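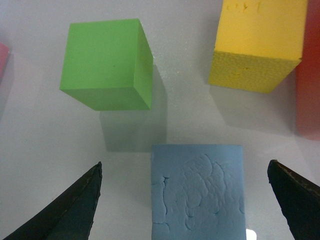

Green cube and the scuffed yellow one, with the blue block just below. Grey tabletop.

March, a bit after four in the afternoon

Foam day again. I've been meaning to write up the block situation for ages and kept putting it off, so this is going to ramble (sorry to whoever picks up the notebook next).

First, the table. I gave the pale grey top a good going over this morning with the mild soap and it still has that glittery look when the light hits it. I spent far too long trying to rub off what I thought was grit on the right-hand side and I'm fairly sure now that it's in the surface. Or it's so well stuck that it may as well be! I went over it with a strip of tape afterwards and the tape came up more or less clean, so I'm leaving it alone. Please don't go at it with the scouring pad.

Green cube: lovely. Still my favourite of the lot. The corners are crisp, the faces are matte and even, and it sits flat without rocking. There's one tiny dark speck near the middle of one face. I had a pick at it with a fingernail and it didn't budge, and I'd rather have a speck than a crater, so it stays. If you're sorting by condition, green goes in the good tub.

Yellow is another story. The big face is fine from a distance, quite a warm yellow, a touch orange, but up near one end it has little dents and scratches that look almost like somebody tried to write on it. I held it up to the window for a good few minutes trying to make it say something and got nowhere. And then the side is completely different stuff to touch, all open and pitted like a bath sponge, and the colour goes duller and greener there too. My guess is that it was cut from the edge of a bigger slab and we got the face with the skin on and the side without. Schouten's price list does say "cut faces may vary", which I suppose covers it.

Does it matter? For stacking, a bit, I think. I did the usual tower thing at lunchtime, and with yellow lying on its broad face the stack went up happily. Stood so that the rough side was touching the next block, it gripped more (nice) but leaned more (less nice). I tried it 3 times and got the same lean each time, so I'm calling that a real thing and not just me being cack-handed after a sandwich. Next go I want to try rough side to rough side, if I can find another block in the box that's anywhere near as pitted.

Which brings me to the box. The Stemska order is the big one, 367 blocks all told according to the delivery note, and it's still mostly in its bags under the bench. I have not counted them and I'm not going to. The older Lekau ones are in the shallow drawer, and some of those have gone a bit crumbly at the corners, so if you find coloured dust in the drawer that's where it comes from. Can we please keep the two lots apart? I fished a handful out of the wrong place last month and spent an hour wondering why nothing was the same size.

Note to self about cleaning: lukewarm water, tiny drop of soap, squeeze, roll in a tea towel, then leave on the rack overnight. Don't wring. The spongy faces hold far more water than you'd think and the last batch was still damp inside when I put it away, and the tub smelled like a swimming bag for a week. The smooth faces only want a wipe.

Colour notes while I'm here. Under the bench lights green is very easy to pick out on the grey, and yellow is too, though its shadier side goes slightly greenish and I can see how the two might get muddled in a poor photo. I've pencilled that on the colour card. The shadows on this top are soft and grey, which I much prefer to the old white table, where everything glared and I had a headache by three.

Imgate have a plain foam sheet in their catalogue that might do for making our own. It'd be a faff with the bread knife, but I do quite fancy having a go! One sheet to start with. The minimum for the cheap rate is 3000 pieces if you want them ready cut, and we have nowhere to put 3000 of anything.

Still to do:
mark the yellow one somehow so it doesn't end up in the good tub (pencil doesn't take on the rough side, try a thread)
new lid for the shallow drawer dust problem, or just hoover it
ask whether anyone wants the crumbly Lekau ones for packing material
rough side to rough side stacking, same table, same order

Tea towel is on the radiator, leave it there please, it's for tomorrow's lot.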